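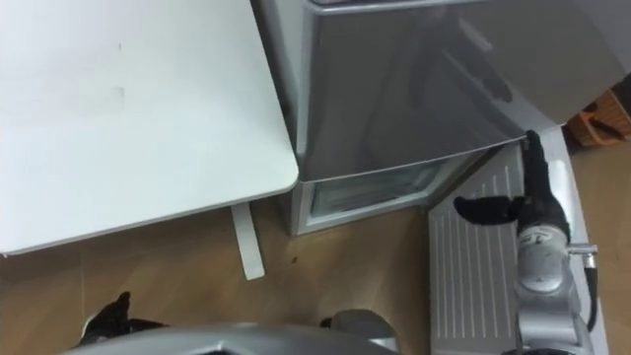
Tips for recording fridge door demos

Mini fridge doors look easy until you've done them all afternoon. Notes from our October sessions on the Olimano set, typed up fast so they're out of my head and somewhere useful. Mostly small stuff. Add your own at the bottom.

Before you start

Decide what one demo is. Ours: hand starts clear of the door, finds the edge, opens, lets go, hand clear again. Closing is a seperate task with its own label. Don't tack a close on the end just because the door's there, it makes the trimming horrible.

Put the fridge where the door can swing all the way without meeting a table leg. Sounds daft. Check the swing by hand first, slowly, then again with the arm parked where it will be parked.

Masking tape on the floor at two corners of the fridge. They creep when pulled. A light one creeps a lot. Push it back to the tape every few goes, or if you want the variation, move the tape on purpose and write down that you did.

Wipe the door. Finger marks on a shiny door change from one morning to the next and you don't want them turning into a clue.

Empty the shelves. Nothing loose inside, no jars, no ice tray.

If it's plugged in, watch the frost. If it's not plugged in, prop the door overnight with a folded cloth or it'll stink.

Getting hold of the door

Go for the edge, not the flat. One finger finds the lip, the thumb comes round after. New operators pinch with everything at once and shove the whole fridge backwards.

Slow for the first bit while the seal gives. Then normal speed. If the seal is really stubborn, a thin smear of petroleum jelly on the rubber, wiped off again with kitchen roll. Don't leave it gloopy.

Pull along the swing, not straight back at yourself. Think of the hinge the whole time. Straight pulls drag the fridge, and then your next ten demos are all of a fridge that's in the wrong place.

Keep the other hand low and out of the way, and keep it in the same sort of place each time. A wandering spare hand gets learned too. We found this out on the Plandano drawers and had to bin a day.

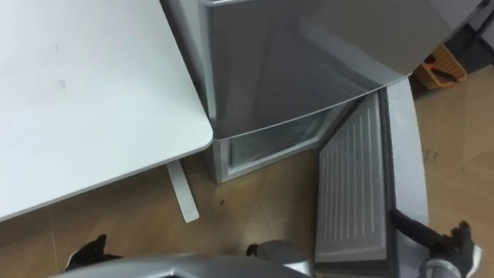 Right gripper at the outer edge of the open door, left arm kept low.

How far to open

Pick an angle and stick to it within a batch. Past halfway is plenty for reaching in. Full swing looks nice but the wrist runs out of room and people start twisting.

Hold for a slow count of two before letting go. Gives whoever's cutting the clips a clean end point.

If you fumble the edge and recover, keep it. Recoveries are gold. If you fumble and the fridge tips, stop, mark it bad, put everything back. Mark it THERE AND THEN, not at tea time from memory.

Batches and breaks

40 a batch is our limit per operator. After that the reaches get lazy and all look the same. Swap over, drink something, come back.

Of our last 40, 32 were keepers. Fine by us. If you're keeping every single one you're probably not looking hard enough.

Vary one thing per batch: fridge position, or start position of the hand, or lighting. Two at once and you can't tell later what helped.

Note the batch down on paper as well. The Gourlay logger has dropped labels on us twice. Cheap notebook, pen on a string.
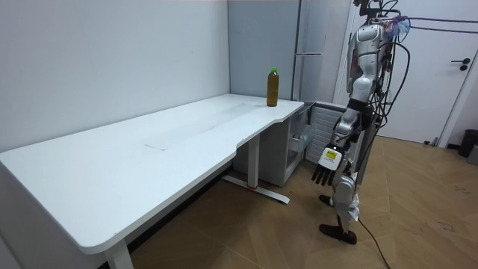 Reading time: 4 mins | 577 views

Cables and floor

Walk the cable run before every batch. Anything trailing across the floor needs slack for the robot to step or lean, but not so much that a foot ends up stood on a loop. Velcro ties, not zip ties, you will be undoing them constantly.

Bunch the upper cables and check they don't pull when the arm goes to full reach. Do the reach with motors off if yours lets you.

Hard floors: sweep. Grit under a foot is a wobble, and a wobble is in your data. Damp cloth for scuffs, no polish ever.

Keep drinks off the desk while the arms are live. We're all guilty.

Labels on hands and legs: replace when the corners lift. A flapping bit of tape is a nuisance on the side view.

Cameras

Wipe the lenses at the start and after lunch. Soft cloth.

Check head view and room view are both recording, and both on the same clock. Clap once in sight of both if you don't trust it. I don't trust it.

Look at the first clip all the way through before doing the second. Saves so much greif. One session we had 3260 frames of lovely door work and the room view was frozen from the off.

Blinds: open or shut, either's fine, just don't let somebody fiddle with them halfway through.

End of the day

Back up before you power down. Two places.

Park the arms, then the stop button, then mains. Same order every time.

Wipe the gripper fingers with a barely damp cloth. Rubbery ones go shiny and start slipping on metal doors, a quick scrub with a washing up sponge (soft side) brings them back.

Jot three lines for the next person: where the tape is, what you varied, anything odd. The Briseck kit has a clipboard for this, use it.

Last updated 2021-11-20. Cupboard doors next, when I get a minute. Sliding ones are a whole other thing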